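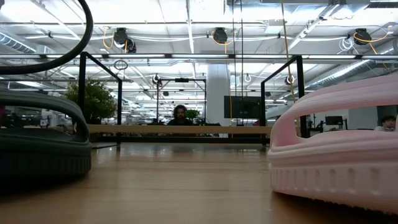
A wooden tabletop, with the open-plan office beyond it.

The Custbridge Ward Map: Your Questions, Answered

Ever since our newsletter, Ondedier, first mentioned that the city was redrawing its ward lines, the inbox has been filling up with questions, and we have loved reading them (yes, even the grumpy ones). We've gathered the most common ones on this page and answered them as plainly as we can. If yours is missing, write to us and we'll see about adding it. We update this page whenever the council does something worth reporting, so please check back before you forward it to your whole street.

Why is the city redrawing the map at all?

The city charter says the wards have to be close to equal in population, and over the years they have drifted apart. Ustside has grown a lot, what with the apartments along the river and the old rail yard being turned into townhouses, and the wards on the north end have stayed pretty much as they were. When one ward has many more people in it than another, each vote in the crowded ward counts for a little less. The redraw is meant to even that out.

How many wards are there, and is that changing?

There are 4 wards and there will still be 4 wards when this is over. Each one elects two council members, so the council stays at 8. A few people have written in to ask whether Ustside might get a ward all to itself. Under one of the two draft maps it nearly does! Under the other, it would be split along Sirko Avenue, with the river side going one way and the hill side the other.

What are the two draft maps, in plain terms?

Map A keeps most of today's lines and shaves the edges. It moves the fewest households, and people who like it tend to say that they know who their council members are and would like to keep it that way. It is the one that splits Ustside.

Map B starts closer to scratch. It tries to keep neighborhoods whole, which means the lines follow the river, the highway and the big park in the middle of town. Ustside stays together, along with a small piece of downtown to make the numbers work. The catch is that a good many more people would wake up in a new ward, and two sitting council members would find themselves living in the same one as two others.

We have read both proposals from end to end, including the tables at the back, and we don't think either one is a trick. They put different things first, and reasonable neighbors can disagree about which should win.

Who gets the final say?

The council does, by a simple majority vote. The planning office drew the drafts and will make changes if the council asks for them, but it has no vote of its own. The mayor can send the map back once with written objections, and the council can then pass it again or change it. There is no public ballot on the map. We know that comes as a disappointment to some of you, and we have heard from plenty of people who would like the charter changed on that point, but that would be a separate process and a much longer one.

Will my polling place change?

It might, though probably less than you fear. Polling places go by precinct, and the city has 22 precincts. Most of them would be moved into their new ward in one piece, and voters there would go on voting in the same building as before. A precinct only gets new boundaries if a ward line runs through the middle of it, and that is the situation on and near Sirko Avenue under Map A. If your polling place does change, the city clerk's office will mail you a card. Hold on to it! Stick it on the refrigerator, where you have at least a fighting chance of finding it again.

Do I have to register again?

No. If you are registered at your current address, you stay registered, whichever ward you land in. You only need to update your registration if you have moved or changed your name, just as you always have.

What happens to my current council member?

Everyone on the council serves out the term they were elected to, and they go on representing the ward as it was drawn when they won. The new lines kick in with the next regular city election in November. So there will be a stretch of time in which the new map has been passed and printed and your council member is still the same person you've been calling about the streetlight. Keep calling that person.

I rent and may move before the election. Should I bother commenting?

Please do. The hearings are open to anyone who lives in Custbridge, renters and owners alike, and you don't have to be registered to speak. Students are welcome too, and so are people who live here but can't vote for one reason or another. The maps count residents, and that means you.

How do I speak at a hearing?

Hearings are held in the council chamber and they start at 4 in the afternoon, a time that we realize is no gift to anyone with a job or a school pickup. You sign up on the sheet by the door, and you'll be called in the order people signed. You get three minutes. There is a small light on the lectern that turns yellow when you should start wrapping up, and the chair is usually kind about letting people finish a sentence.

If this is your first time, our advice is to say where you live, say which map you prefer, and then spend the rest of your time on one thing that you know about your own corner of town. Maybe it's the school that both sides of the street use, or the bus that ties two blocks together — the sort of detail that doesn't show up in a population table.

Can I send a comment in writing?

You can, and written comments go into the same public record as spoken ones. Send them to the clerk by mail or drop them off at the front desk. Put "ward map" on the first line so they get to the right folder. Remember that the record is public, so leave out your phone number unless you'd like the rest of us to have it.
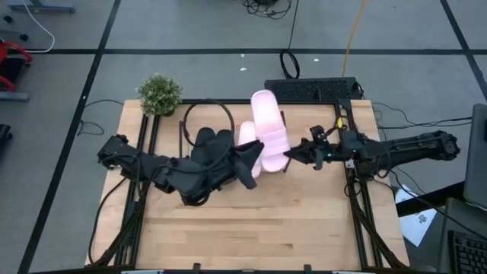
One longtime Ustside reader wrote to tell us we had been too gentle about all this. "You keep saying both maps are fair," the letter went, "but my side of Sirko Avenue and the other side share a school, a bus stop and a flooding problem. Cut us in two and we get four council members who can each say the flooding is mostly somebody else's ward."

That's a strong point, and we've heard it made the other way around as well. Some of your neighbors think that having four council members with a stake in Ustside would be a fine thing, since it takes five votes to pass anything. We don't have a settled answer, and we'd encourage you to bring exactly this argument to a hearing.

Does the new map affect school board or state races?

No, and this one causes a lot of confusion. School board members are elected citywide. State districts are drawn by the state, on a separate schedule, and nothing the council does here will move them. Your ballot may well have all of these on it at once, but the ward map only touches the city council part.

Will my taxes, trash day or parking permit change?

Trash routes and parking zones are run by the public works department and don't follow ward lines. Property taxes are set for the whole city. If someone has told you your permit will be void under Map B, you can put that worry down.

Where can I see the maps up close?

Large paper copies are up in the lobby of city hall and at the main library, and the library has a magnifier you can borrow at the desk. The clerk's office will also look up your address over the phone and tell you which ward it falls in under each draft. They were very patient with us when we called to try it.

Does Ondedier have a favorite?

We don't endorse maps, just as we don't endorse candidates. We report on the hearings, we print letters from all sides, and we try to correct our mistakes quickly when we make them. If you spot one on this page, reply to any edition of the newsletter and it will reach us.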